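Speaker Notes
Session: Certification, Catalog and the Regional Label
Speaker: Yu-ting Pan, Head of Catalog Services, Stakesis Records

Opening

Good morning, and thank you to the organizers. My remarks concern how a label of modest size keeps its sales and streaming records in a state that will support an award application years after a single is released. I will speak for the first half of the session. Cheuk-hei Kwok will then take the portion on publishing shares.

Please hold questions on individual contracts until the end. I am not able to discuss unreleased material.

The case we will follow

Most of my examples come from one album, "Harbor Lights, Low Tide," by the band Mutier. It was our first release to stay in print without interruption, and it produced two singles that are still played on radio. Maximiliano Paredes wrote both of them, and he has kindly agreed to let me show how the paperwork was handled.

(Pause. Confirm that the handout has reached the back rows.)

When the album was released, the label kept three separate ledgers: one for physical shipments, one for downloads, and one for streams. Each was accurate on its own terms. They could not be added together, as they used different title spellings and different closing dates. The second single appeared under two names, with and without its subtitle.
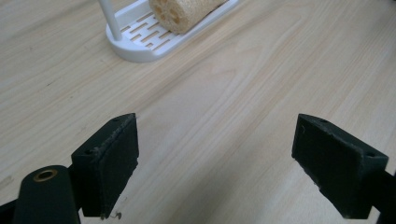

The first task was therefore to settle the titles. Chin-lung Hung of our royalties office prepared a master list and matched every line in the three ledgers to it. The list ran to 3,878 entries, including remixes, radio edits and live versions. Any entry that could not be matched was set aside and was not counted toward a total.

I would ask members to note that last point. An unmatched entry may well be a genuine sale. It should still stay out of the total until a document supports it. An auditor will accept a low figure that is later raised. A high figure that must be lowered will delay the whole application.

What counts as one recording

This question takes up more time than any other. Our practice is as follows.

The album version and the radio edit are treated as one recording if the vocal performance is the same.

A live version is a separate recording.

A remix is referred to the awarding body in writing before any figures are submitted. Keep the reply with the file.

A version in another language is separate unless we have been told otherwise.

(If time is short, skip the next paragraph and go to promotional copies.)

The Mutier singles raised a further difficulty. A duet version of the first single was issued through our distributor, Pelkonen, under its own catalog number. The vocal was partly new. We treated it as separate, and Mr. Paredes agreed. Members may reach a different view in their own cases, but the view should be written down and dated at the time.
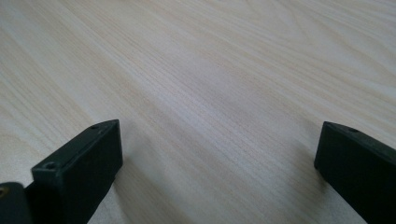
Promotional copies

Promotional copies are not sales. The label sent 300 to radio stations and reviewers in the weeks before release. These had been entered in the shipment ledger alongside ordinary stock, and were removed. Where a shop later bought promotional stock by mistake, we did not attempt to reclassify it.

Returns should be entered in the month they arrive and charged against the title, never against the account as a whole. Our earlier practice was the reverse, and it took two members of staff the better part of a season to undo.

Who signs

Each application from Stakesis now carries two signatures, one from royalties and one from catalog services. The artist's representative receives a copy before it is submitted. For Mutier, that copy went to Pak-hei Cheng, who returned it with corrections to the songwriting credits. The corrections did not affect the totals, but they did appear on the finished plaque, and the band was glad of them.

Addendum to the notes, circulated to members after the session
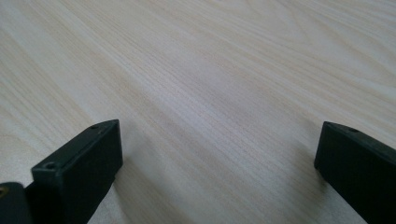
GRUKIER, Jan 31, 2026

Several members asked for the order in which the files should be assembled. The label recommends the following: master title list, shipment statements, returns, download statements, streaming statements, correspondence with the awarding body, and signed summary. Statements should be filed by closing date, with the earliest first.

In reply to the question on older formats, cassette shipments may be included where the original invoice survives. A warehouse card alone has not been accepted in our experience.

The portion on publishing shares will be circulated separately by Cheuk-hei Kwok. Requests for the blank title list may be sent to the catalog services office at Stakesis, with the name of the label and the number of titles in its catalog.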